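Wimavix 진공 저온조리 밀키트 소 볼살 라구 (2인분, 냉장)

홈 > 냉장식품 > 간편 조리세트 > 소스·스튜

상품 번호 2334
제조원 Hämäläinen 식품
유통 및 판매 Zaltumano
보관 방법 냉장 0~5℃
내용량 2인분
포장 단위 개별 진공 파우치, 종이 슬리브

상품 개요

소 볼살을 저온에서 장시간 익힌 뒤 토마토 소스와 함께 진공 포장한 냉장 라구입니다. 생면 파파르델레와 경성 치즈 분말이 별도 파우치로 동봉됩니다. 고기는 완전히 익힌 상태로 출고되므로 가정에서는 소스 재가열과 면 삶기만 진행합니다. 레시피는 Venla Huttunen이 개발했고, 현재 판매분은 염도를 낮춘 개정 배합을 적용합니다. 이전 배합과 상품 번호가 같으므로 슬리브 뒷면의 배합 표기를 확인하시기 바랍니다.

구성품

라구 소스 파우치 (소 볼살 포함) 300 g
생면 파파르델레
경성 치즈 분말
건조 타임 및 흑후추 혼합 향신료

구성품은 총 4종이며 각 파우치에 품명이 인쇄되어 있습니다. 올리브유와 소금은 포함되지 않습니다.

원재료명

라구 소스: 소 볼살, 토마토 퓌레, 양파, 당근, 셀러리, 적포도주, 토마토 페이스트, 올리브유, 마늘, 정제소금, 월계수잎
생면: 듀럼밀 세몰리나, 전란액, 정제소금
치즈 분말: 원유, 정제소금, 레닛, 유산균
향신료: 건조 타임, 흑후추

알레르기 유발물질: 쇠고기, 토마토, 밀, 알류(계란), 우유, 셀러리, 아황산류 함유. 대두와 새우를 사용한 제품과 같은 제조 시설에서 제조합니다.

조리 방법

가. 중탕 조리 (권장)
냄비에 파우치가 충분히 잠길 만큼 물을 붓고 끓입니다. 끓기 시작하면 불을 약하게 줄이고 라구 소스 파우치를 개봉하지 않은 채 넣어 12분간 데웁니다. 물이 계속 세게 끓으면 파우치 접합부에 부담이 가므로 수면이 잔잔하게 움직이는 정도를 유지합니다. 파우치는 집게로 꺼내고 모서리를 잘라 개봉합니다.

나. 팬 조리
소스를 팬에 옮겨 담고 물 두 큰술을 더한 뒤 중약불에서 8분간 데웁니다. 볼살 덩어리는 처음부터 으깨지 말고 중심부까지 데워진 다음 주걱으로 결을 따라 풀어 줍니다. 바닥이 눌어붙기 쉬운 얇은 팬은 권장하지 않습니다.

다. 전자레인지 조리
소스를 전자레인지용 용기에 옮기고 덮개를 느슨하게 덮어 700 W 기준 4분간 가열합니다. 중간에 한 번 꺼내어 섞습니다. 파우치째 가열하지 마십시오. 파우치의 차단층은 중탕용으로 설계되어 있으며 마이크로파 가열에 적합하지 않습니다.

라. 생면
끓는 소금물에 생면을 넣고 3분간 삶습니다. 면수는 반 컵 정도 남겨 둡니다. 삶은 면을 소스에 넣고 면수로 농도를 맞춘 뒤 30초간 버무립니다. 치즈 분말은 불을 끈 다음에 넣습니다. 가열 중에 넣으면 단백질이 뭉쳐 소스에 고르게 퍼지지 않습니다.

농도 조절

냉장 상태의 소스는 볼살에서 나온 젤라틴 때문에 굳어 있습니다. 정상이며, 데우면 풀립니다. 재가열 후에도 되직하면 면수를 한 큰술씩 추가하고, 묽으면 뚜껑 없이 중불에서 2분간 졸입니다. 표면에 분리된 기름은 걷어 내지 않고 섞는 것을 기준으로 배합했습니다.

보관 및 소비기한

수령 즉시 냉장 보관하고 슬리브에 표시된 소비기한 내에 드시기 바랍니다. 개봉한 소스는 밀폐 용기에 담아 냉장하고 다음 날까지 소비합니다. 소스 파우치는 미개봉 상태로 냉동할 수 있으며, 해동은 냉장실에서 하룻밤 진행합니다. 해동 후 재냉동은 불가합니다. 생면은 냉동하면 표면이 갈라지므로 냉장 상태로만 보관합니다.

품질 관리

소스 파우치는 충전 후 접합 강도와 잔존 산소를 로트별로 검사합니다. 금속 검출은 슬리브 포장 직전 단계에서 실시합니다. 로트 기록 관리는 Lihua Fang이, 출하 승인은 Euan Shearer가 담당합니다. 고기의 결 방향과 지방 비율은 개체에 따라 차이가 있어 파우치마다 덩어리 크기가 다를 수 있습니다. 이는 교환 사유에 해당하지 않습니다.

배송

냉장 차량으로 배송하며 오전 11시 이전 결제 건은 당일 출고합니다. 보냉 상자에는 물 성분 냉매가 들어 있습니다. 냉매는 내용물을 배수구에 버린 뒤 외피를 비닐류로 분리 배출합니다. 도서 지역은 냉장 배송 경로가 없어 주문을 받지 않습니다. 공동현관 출입이 제한되는 건물은 주문서에 출입 방법을 기재해 주십시오.

교환 및 환불

파우치 파손, 팽창, 누액이 확인되면 개봉하지 말고 로트 번호가 보이도록 촬영하여 고객지원 창구로 보내 주십시오. 신선식품의 특성상 단순 변심에 의한 반품은 출고 전까지만 가능합니다. 수령 후 실온에 방치된 상품은 보상 대상에서 제외됩니다.

함께 주문 가능한 상품

Wimavix 라구용 생면 추가분 (파파르델레)
Wimavix 버섯 크림 소스 2인분
Vondberg 중탕용 집게, 스테인리스

자주 묻는 문의

적포도주의 알코올이 남아 있습니까
제조 과정에서 가열하여 졸이지만 완전 제거를 보증하지 않습니다. 알코올 섭취를 제한하는 분께는 권장하지 않습니다.

면을 다른 제품으로 바꿔도 됩니까
건면을 쓰는 경우 폭이 넓은 형태가 적합합니다. 삶는 시간은 해당 제품의 표시를 따르고, 면수는 조금 더 남겨 둡니다.

소스만 구매할 수 있습니까
현재는 세트로만 판매합니다. 소스 단품은 2월 입고분부터 별도 상품 번호로 등록할 예정이며, 등록 담당은 Lenni Vainio입니다. 단품에는 치즈 분말과 향신료가 포함되지 않습니다.

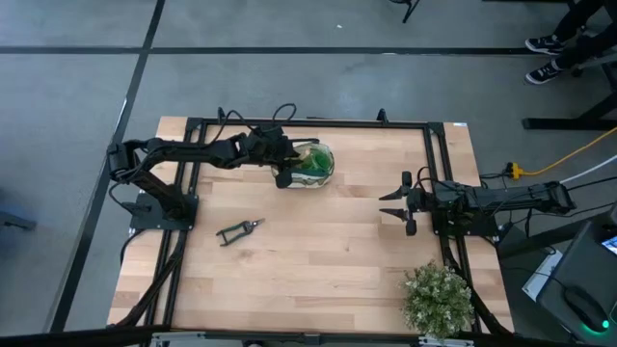
단품의 중탕 시간과 보관 조건은 세트에 동봉된 소스 파우치와 같습니다. 업소용 대용량 포장은 이 페이지에서 취급하지 않으며, 견적 문의는 Zaltumano 도매 담당 Idris Maddocks 앞으로 접수해 주십시오.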